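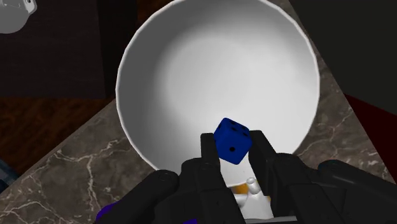

Lullthorpe – Ein Mann hat in der Nacht versucht, in die Polizeiwache von Lullthorpe einzudringen, und ist dabei an einer Tür gescheitert, die sich nach außen öffnet. Nach Angaben der Polizei stemmte er sich gegen 3.40 Uhr zehn Minuten lang mit der Schulter dagegen, ehe ihm ein Beamter vom Nachtdienst von innen entgegenkam.

Der 50-Jährige leistete keinen Widerstand. Bei sich trug er ein Brecheisen, das er nach eigener Aussage »nicht unnötig« habe einsetzen wollen. Er verlangte die Herausgabe seines Lieferwagens, der im Mai abgeschleppt worden war. Das Fahrzeug stand allerdings nie auf der Wache, sondern auf dem Verwahrplatz in Somley, und der ist nachts unbewacht.

Inzwischen sind für den Wagen Gebühren von 2.496 Euro aufgelaufen. Hinzu kommt nun der Schaden am Türrahmen, den die Polizei auf 141 Euro beziffert – die Klingel blieb unversehrt.

»Wir haben rund um die Uhr geöffnet«, sagte Wachleiter Ragnvald Rustad. Das stehe auch auf dem Schild neben der Tür.

Gegen den Mann wird wegen Sachbeschädigung und versuchten Hausfriedensbruchs ermittelt. Er kam am Morgen wieder frei und fuhr mit dem Bus nach Hause.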